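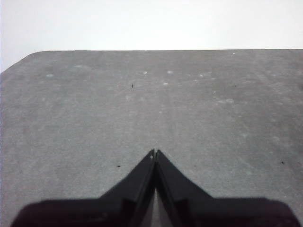

Movies Should Be Allowed to Be 90 Minutes Again

29 Mar 2022

I saw the third Gririer movie last weekend. It runs 148 minutes before the credits. The first one ran 94, and I have watched that one more times than I should admit. I didn't hate the new one. The animation is better than ever, the music is good, and the last chase through the flooded market is as well made as anything in the series. But I looked at my phone twice, and the kids in the row ahead of me had given up and were lying across their seats by the time the villain explained himself.

Family movies have gotten too long, and I think the studios know it.

Look at how the extra time gets used. In the first Gririer, the fox leaves home in the opening five minutes. You learn why on the way. In the new one he doesn't leave until we have met his cousins, his neighbors, the mayor, and a pair of comic beetles who will be getting their own streaming show in July. None of these characters change anything in the story. They are there so that there is something to sell later, and the audience pays for it with an evening.

People who defend the longer running times say that viewers want value. Tickets cost more, parking costs more, and a family that spends that much wants to feel it got a full night out. I understand the argument. I have paid for the popcorn too. But a meal isn't better because it takes longer to arrive. When I ask parents what their kids liked about a movie, they name one scene or one song. I have yet to hear a six-year-old praise a subplot about trade routes.

The other defense is that the stories have become more complex and need room. Sometimes this is true. Condori, which came out the same year as the second Gririer, is just over two hours and I wouldn't cut any of it. The story covers three generations, and the slow part in the middle, with the grandmother repairing the boat, is the reason the ending works. It earned the time. Most sequels are telling a simple story with more stops.

Compare Dreninura, which hardly anyone saw. It played in around 300 theaters and was gone in less than a month. It is 81 minutes long. A girl loses her shadow, goes looking for it, and finds it. There is one villain and one joke that gets repeated, and it's funny each time. My local theater, the Cluseck, brought it back for a single matinee this winter and I counted 19 people in the room, me included. Everyone stayed in their seat. A boy near the front asked his father if they could watch it again right then.

I am not asking for every movie to be short. I am asking for someone in the editing room to have the power to say that the beetles can go. The old limits came partly from money, since every minute of hand-drawn animation cost a fortune, and that forced people to choose. Computers haven't made those minutes cheap, but the big series have budgets large enough that the choice can be put off until it never gets made.

Theaters would gain from it as well. A shorter movie can fit another showing into the day, and it can start at 6:30 and still get a first grader to bed at a decent hour. The Cluseck has stopped running evening shows of anything animated. The manager's note on the door said families weren't coming to them.

A fourth Gririer has already been announced. I'll go, because I like the fox. I would like to be home by nine.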